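Masamgate Store: Automation of Ordering, Picking and Replenishment
Progress report to the Kotian Fund, 19 June 2026
Prepared by Sumathi Kandasamy, project lead
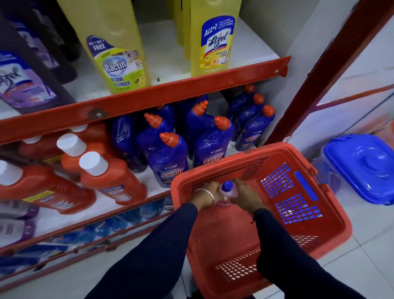
The second stage of the project moved the daily counting and ordering of shelf stock from the floor staff to the Aton system. It went live in household and cleaning at Masamgate in February and has since been extended to dry groceries and toiletries. Picking for home delivery orders is still done by hand with a basket, one order at a time, and we do not plan to change that under the present grant. Cleaning is a hard section for any automatic system. The same brand of floor cleaner or toilet cleaner sits in several colours and bottle shapes on neighbouring shelves, some bottles are still in shrink film, and an offer tag such as "BUY 2 GET 1 FREE" changes how many units leave the shelf in one sale. We chose it as the starting section for that reason.

What has been done

Aton now holds a record for 1,451 product lines in the store. Of these, 1,057 are ordered automatically, meaning that the system proposes a quantity overnight and the order goes to the depot unless a member of staff stops it. The remaining lines are still ordered by hand. They are mostly fresh goods, local suppliers who take orders by telephone, and seasonal items with no sales history.

The back room was rearranged to suit the new conveyor from Curkness, which carries crates from the delivery door to the sorting bench. Installation was finished later than planned because the floor near the door had to be levelled first. The conveyor reads the crate label and sends each crate to one of 2 lanes, ambient or chilled. Staff used to do this sorting with a trolley and a printed list.

Handheld units were issued to everyone who picks or fills shelves. The unit shows the next item and its bay, and the picker scans it before putting it in the basket.

What has changed for staff

Eight people work on the floor and in the back room. No posts have been lost and none are proposed to be lost in this stage. The content of the jobs has changed quite a lot, though, and not all of it was foreseen in our application.

The morning count has gone. It took up the first part of the early shift and was disliked, especially for the bottom shelves, where people had to kneel to see behind the front row. That time now goes to picking and to checking the exceptions Aton raises. The early shift starts later as a result. Two members of staff asked to keep the old start because of their bus, and this was agreed.

Lifting in the back room is lower. Crates arrive at bench height and are no longer stacked on the floor and picked up again. Brunello Lo Presti, who runs the back room, reports that people now rotate between the bench and the shop floor during a shift, which was difficult when sorting needed everyone at once.

Picking has become more closely directed. Experienced pickers knew the store well and made up their own route. The handheld gives a fixed route, and at first it was slower than theirs in the cleaning and toiletries aisles. We raised this with Aton and the order of bays has been corrected. Pickers can also now skip an item and come back to it, which they had asked for from the start.

There was concern that scan times would be used to compare one person with another. Management has confirmed in writing that individual times are not kept beyond the end of the shift. Several staff still say they feel hurried by the screen, and we intend to ask again in the next staff review.

Problems

Multi-buy offers caused over-ordering in the first weeks. When an offer ended, the system went on ordering at the offer rate, and the store was left with more floor cleaner than it could shelve. End dates are now entered when the offer is set up — this is a manual step and depends on someone doing it.

Variants of the same product are sometimes mixed on the shelf. Aton works from sales and deliveries and cannot see this, so a citrus floor cleaner standing in the wrong place is only found when a picker's scan is refused. Facing up the shelves by hand at the end of each day is still needed, and we had wrongly allowed for less of it.

The conveyor stops if a label is wet or torn. Restarting it is simple, but only the back room team had been shown how. The rest of the floor staff have now had the same training.

Next period

We will bring pet food and paper goods into automatic ordering and add a prompt for missing offer end dates. Training will continue on paid time. We also ask the Fund to agree to move the unspent part of the installation line to training, where costs have been higher than budgeted. The revised budget is attached separately, and we would be grateful for a reply before the next order for handheld units has to be placed.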